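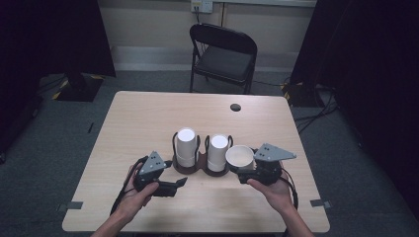

Fig. 3. Holder seated mid-table with two paper cups in place, bowl to the right.

Section 3: Setting the table with the Driltetti two-cup holder

By this point you should have the table standing on all its legs and the folding chair unfolded. If either of these is still in dispute, go back to Section 2. This section covers the cup holder, the cups and the bowl, and is shorter than the one on the chair, which is a more complicated piece of equipment than it looks.

What you need

One Driltetti holder, dark brown (part 1568)
Paper cups, white, from the Kandale sleeve
One round bowl
A dry cloth

The cloth is not supplied. We have faith in you.

Placing the holder

1. Wipe the table. Pale wood grain is forgiving of scratches and merciless about coffee rings, and you will have plenty of chances to confirm this later.

2. Check the bottom of the holder for packing film. A holder with the film left on will travel across the table when nudged, usually toward whoever is wearing the light-colored pants.

3. Set the holder down near the center of the table with the two recesses side by side as you face them. It can also go with one recess behind the other, but then somebody has to reach over the front cup to get to the back one, and we have all seen how that goes.

4. Press down lightly on the flat part of the tray. It should not rock. If it rocks, turn it end for end and try again. If it still rocks, the table is probably the guilty party; see Section 2, "Leveling."

Note: Keep the holder clear of the grommet hole. The hole is for cords. It has also been known to accept stir sticks, sugar packets and one wedding ring (returned).

The wire loops

Each recess has 2 black wire loops around it. They rise around the cup and keep it company if the table gets bumped. They are not handles. Lifting a loaded holder by the loops is the most common way of finding out how much is left in both cups.

5. Look down into each recess and check that the loops stand clear of the middle. A loop that got leaned on in the box can be eased back with your fingers. Ease, please. Pliers have been tried.

6. Drop an empty cup into each recess and lift it straight out again. It should come away without taking the holder along for the ride.

Seating the cups

7. Lower each cup straight down until it stops. Don't twist. Twisting feels thorough and does nothing but scuff the paper.

8. Compare the two cups from the front. One may look a little shorter than the other. This can be a matter of where you are standing, or one cup may be sitting deeper in its recess. If it bothers you, lift both out and seat them again. If it goes on bothering you, swap them, so that at least the problem is on the other side.

9. Fill cups only after they are seated, and stop well short of the rim.

CAUTION: Hot drinks are hot. Our lawyers find this sentence very moving and have asked that it stay in every edition.

The bowl

10. Set the bowl immediately to the right of the holder, open side up. Left-handed households may put it on the left and need not write to us about it.

11. Leave enough room to lift the right-hand cup without knocking the bowl. A finger's width will do for most fingers.

The bowl does not belong in a cup recess. It won't fit, and the loops will not thank you for looking into the matter.

Moving everything afterward

Take the cups out first, then the bowl, then the holder. Carrying all of it in one trip saves almost 30 seconds, which you may then spend looking for the cloth.

Wipe the holder with a damp cloth and let it dry before it goes back in the box. Don't soak it. Paper cups are meant for one outing and should not be rinsed, however good they look.

If something is wrong

Holder slides: packing film (step 2) or a greasy table (step 1).
Cup leans: loop bent inward (step 5).
Cup leaks: new cup.
Bowl missing: ask in the kitchen.

Spare holders are sold singly through Iyamu. Spare loops are not sold at all, so be kind to the ones you have.

Driltetti table goods, distributed by Fumo | Contact us | © 2018 | Back to top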